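Evaluating the Staltar Two-Arm Kit for Small Parts Sorting
Project report, Automation Lab course, spring term

1. Background
Our group was asked to review the Staltar kit, which Drorard sells to schools and small workshops. The kit covers the arm software, the gripper setup and a set of practice tasks. We wanted to know if students with one semester of robotics could get useful work out of it.

2. Task
We chose push button parts because they are cheap and have an awkward shape. The arms have to handle mushroom-head buttons, an enclosure box and a small drawer cabinet.

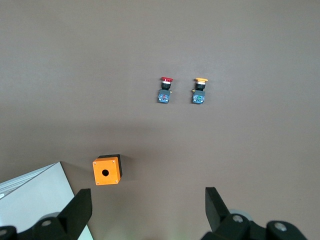 Figure 1. Red and yellow-orange button assemblies and the orange enclosure, from the gripper side.

The caps are wider than the bodies, so a grip on the cap and a grip on the contact block need different finger openings. The kit lets you save both as presets. We set up 6 presets in total and used the Thaler planner that comes with the kit – the Lallent add-on costs extra and we did not buy it.

3. Data
We logged 3089 motion commands in February. Of these, 1167 were for the drawers and 972 were for the buttons. The rest were homing and calibration moves.
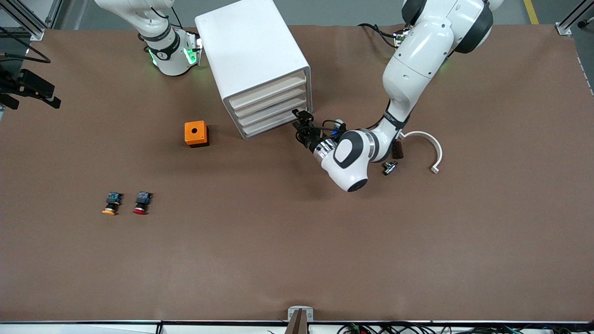 Drawer work took the most setup time. The fingers have to come in close to the front, and the manual gives only one page to this. We wrote our own approach path and saved it as a preset.

4. Remaining work
The enclosure task still needs a full log. The setup files are in the appendix.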